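Handout 6: Open day at the Skavosen lab, September 25, 2024

Our host is Dorin Ciobanu, and he loves questions - bring plenty!

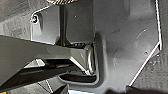
Do we need to know any coding?
None at all for the visit.

Watch how the arm deals with cloth. Fabric folds and sags, so every grasp is a new problem, and it's a joy to see one come off.

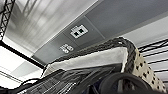 Note down what the arm tries first, then compare with your neighbor.
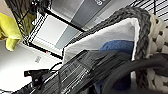 Atif Gilani takes the second group. Read pages 95 to 100 before class.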